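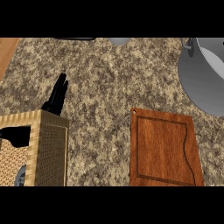

**GI block, lecture 7 – peptic ulcer disease and H. pylori**

Macario Camacho, notes for second years. Revised 2 May 2018. Slides are on Sandale, same folder as the reflux lecture.

Read the acid secretion handout first. I won't redo parietal cells, no time.

## Where ulcers come from

Ulcer = break in the mucosa that goes through the muscularis mucosae. Shallower than that is an erosion. People mix these up every year on the written paper.

Two main causes:

- H. pylori infection
- NSAIDs, low-dose aspirin included

Rest of the list is short: gastrinoma, severe physiologic stress (burns, head injury, long ICU stay), Crohn's, a few viral causes in immunosuppressed patients. Some stay unexplained after a full workup. Before you write "idiopathic" ask again about over-the-counter painkillers. Patients don't count them as medicine.

Steroids alone – weak evidence. Steroids plus an NSAID – risk goes up clearly.

## H. pylori, the short version

Gram-negative, spiral, flagellated. Makes urease, splits urea into ammonia and CO2, so it can sit in acid. Usually picked up in childhood, mostly within households. Most carriers never get an ulcer.

Pattern matters:

- Antral-predominant gastritis → more gastrin, more acid → duodenal ulcer
- Corpus-predominant or pangastritis → atrophy, less acid → gastric ulcer, and this is the group with the higher cancer risk

Virulence factors cagA and vacA. Know the names, know that cagA-positive strains go with more inflammation. Not asking for the signaling.

## Testing

Noninvasive: urea breath test, stool antigen, serology.
Invasive (at endoscopy): rapid urease, histology, culture.

Serology stays positive long after the bug is gone. So no use for confirming cure.

False negatives are the big trap. Stop PPI 2 weeks before a breath test, stool antigen or biopsy urease. Stop antibiotics and bismuth 4 weeks before. Active bleeding also lowers the yeild of the rapid urease test, so a negative during a bleed has to be repeated later.

## Who gets scoped

Alarm features: weight loss, trouble swallowing, bleeding, iron deficiency anemia, persistent vomiting, palpable mass, family history of upper GI cancer. Older patients with new dyspepsia too – age cutoff differs between guidelines, use whichever your site uses and say which one.

Gastric ulcers get biopsied. Duodenal ulcers mostly don't, cancer there is rare. Follow-up scope for a gastric ulcer if it looked suspicious, wasn't biopsied properly or symptoms hang on.

## Treatment

Eradicate if positive. First line depends on local clarithromycin resistance and on past macrolide use (ask!!).

- Bismuth quadruple: PPI + bismuth + tetracycline + metronidazole
- Clarithromycin triple: PPI + clarithromycin + amoxicillin, only where resistance is low and no prior macrolide exposure

Adherence is the weak point. Lots of pills, metallic taste, black stools from the bismuth. Warn them about the stools or they'll turn up in the ER thinking it's melena.

Omeprazole 20 mg twice daily is a common PPI dose in these regimens. Check the individual regimen though.

Test of cure for everybody treated, at least 4 weeks after the last antibiotic, PPI off for 2. If it fails, don't reuse clarithromycin.

NSAID ulcer: stop the drug if you can. If you can't, lowest dose that works plus a PPI. Aspirin for established heart disease is a seperate question, usually restarted early once bleeding is controlled. Talk to cardiology.

## Complications

Bleeding – most common. Posterior duodenal ulcer, gastroduodenal artery.
Perforation – sudden severe pain, rigid abdomen, free air under the diaphragm on upright chest film. Anterior duodenal wall is the classic site.
Obstruction – vomiting hours after meals, succussion splash, low chloride and low potassium with alkalosis.

## For the small groups

Esquivel room, bring the handout. Work through the Stasetti case (duodenal ulcer, negative breath test, on a daily PPI). Decide what the test result is worth and what you would do next. Write down the plan before you discuss it.

Reading: acid suppression chapter, then the resistance section. Skip the surgery part, it comes back in December.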